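Taveton Hall Users' Group
Minutes of the meeting held on September 30, 2023 in the small hall

In the chair: Ornella Testa
Minutes taken by: the secretary
Apologies: received from the Benjelloun Dance School and from the Thursday lunch club

1. Minutes of the last meeting
Agreed and signed, with one correction. The spare key to the piano is with the choir and has been all along. The choir will bring it back.

2. Matters arising
The noticeboard is up in the entrance and already full! Groups were asked to take down their own posters once the date has passed. The chair still has 22 of the old blue mugs at home if any group would like them for outdoor events. The playgroup said yes please to half.

The stage curtain has been rehung and now closes in the middle. Warm thanks to everyone who held a ladder.

3. Washroom refresh
This took up most of the meeting and was a very cheerful item. The chair reported that the washroom off the back corridor is finished apart from the door, and those who had not seen it went along to look before we carried on. General delight. The old basin had been there longer than any of us and the two separate taps were a misery, one scalding and one freezing, so to have a proper mixer at last is a real treat.

The new basin is a white ceramic one, with a good wide deck along the back, and everyone liked how plain and bright it looks against the pale wall. The playgroup were especially pleased with the single lever on the tap, which small children can manage with an elbow or a soapy hand. The lunch club had sent a note asking for just this sort of tap, so we have made two groups happy in one go.

Cost: the basin, tap and waste came to 269 pounds, paid from the refresh fund. Fitting was done by Mesau Plumbing over two mornings and their bill is still to come. The secretary will chase.

There was a long and lively talk about what should live on the deck. Points made:
- One soap pump only, kept on the left, well clear of the lever.
- No bars of soap. The old one glued itself to the old basin and had to be chipped off.
- No plants, though the offer of a fern was much appreciated.
- Soft cloth and washing-up liquid for the chrome. Please, no cream cleaner or green scourers, as the shine on it is lovely and we want to keep it.
- Paint brushes and paste pots to go to the kitchen sink as before. The craft group accepted this with good grace.
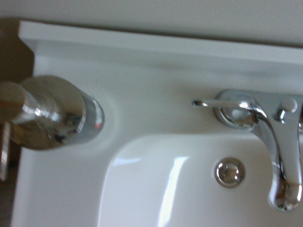 4. Cleaning rota
The rota from now until January was passed round and filled in on the spot, a first for this group. The washroom has been added as a line of its own: wipe the basin and tap, check the round overflow fitting for fluff and soap, refill the pump, empty the bin. Agreed at 5 minutes at the end of each session. The choir asked whether they could swap with the playgroup in half-term week - agreed between them.

ACTION: Secretary to type up the rota and pin one copy inside the washroom cupboard.

5. Washroom door
It sticks at the bottom and needs planing. The chair has a plane and is keen to use it. Paint colour was left open, with 13 sample cards now on the table in the small hall. Please put a tick on the one you like.

ACTION: Chair to plane the door. All groups to choose a colour.

6. Any other business
The lunch club's note also asked about a second coat rail. Everyone in favour. The craft group may have one in their store.

The playgroup would like to hold an open morning and show people the washroom as well as the toys. Very warmly supported, and the choir offered to do cakes.

7. Next meeting
Date to be fixed once the Mesau bill has come in. Small hall again, and please bring your own mug.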